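Residence Life > Galleries > Furnished Rooms

Bedroom Gallery: Making Up the Room at Biddale House

Biddale House offers furnished accommodation to visiting staff and their families. Each bedroom is supplied with a bed, fitted sheet and pillows, and the rooms are made up to a common standard set by the Housing Office. The gallery on this page covers the bed and its pillows, together with one item of bedside reading.

The upholstered headboards were chosen under the Liem refurbishment program, which was completed in April. Teal was selected for the east wing - a color that residents had favored in the earlier survey - and is paired with plain walls and light bed linen. Patterned pillowcases are permitted in all rooms.

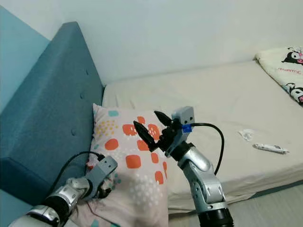

Patterned pillow set upright against the tufted teal headboard.
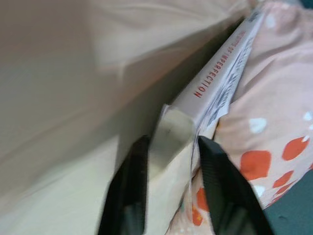

A hardcover book, with "IMPERFECTION" in red capitals on its spine.
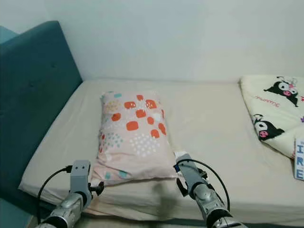 Fitted sheet in beige, with the pink patterned pillow laid on the bed.

Fitted sheets should be drawn smooth at all four corners before pillows are placed. Residents may arrange pillows flat or upright as they prefer, and may bring their own pillowcases from home. Personal linen is not included in the house laundry service and should be kept separate on collection mornings.

Books may be borrowed from the Cuditz Reading Room on the ground floor, which holds 2859 titles in general circulation. Up to 6 may be kept at one time. Items found in a bedroom after departure are held at the front desk until claimed - residents are asked to check between the bedding before returning their keys.

Requests for additional pillows or a replacement sheet may be made to Tirta Tarigan, Housing Office, extension 828. Requests received before noon are filled the same afternoon.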